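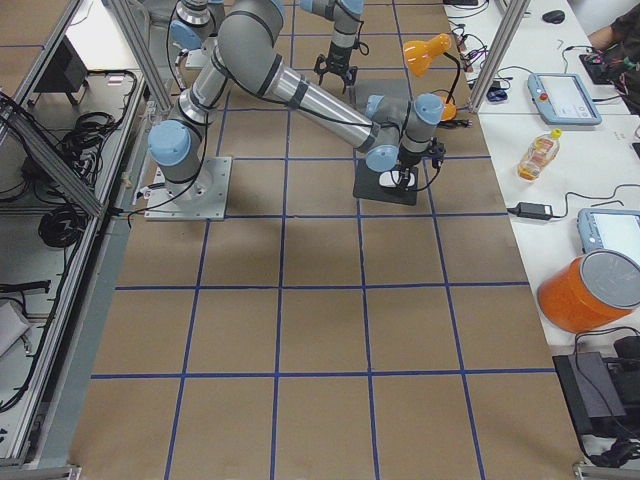 Aug 17, 2018
Posted by the bench diarist
Print | E-mail

Spent most of the day on the budget and not much of it on the arms. The request for next year has to go in before the end of August and I had been putting it off.

The biggest line is grippers. Cukerell quoted 3,000 for a pair, with fingers. Tostix is cheaper but wants 500 on top for the mounting flanges, and their lead time is 40 days against 50 for Cukerell. I wrote both down and will ask Tostix again whether the flanges can be left out. We could drill our own if the bolt pattern is what I think it is.

Cables next. There are coils of black cable on the floor under the rails and I could not say which of them we still need. Before I order any more I want them sorted by length and tagged. I put down 50 for ties and labels. The clips that hold the cable along the forearm should be on the order too, as it runs loose underneath.

The mouse and pad task is fine for now and costs us nothing. The blue tape grid is a different matter. It takes a full roll each time we redo it, and Bortolotti sells a printed mat that would do the same job. I asked for a sample. If the squares are the right size I will add two mats, one per panel.

Dronavard called after lunch about the service plan. They want us to cover both arms and both controllers for the year. I said I would only look at a price for the controllers. They will send it Monday. The arms we can look after ourselves, apart from the joints, and I have left a blank line for those.

Took the second lamp off the list. The orange one does the job.

Still to do: shipping on the grippers, a spare power adapter, shelf space for the boxes. Left at six.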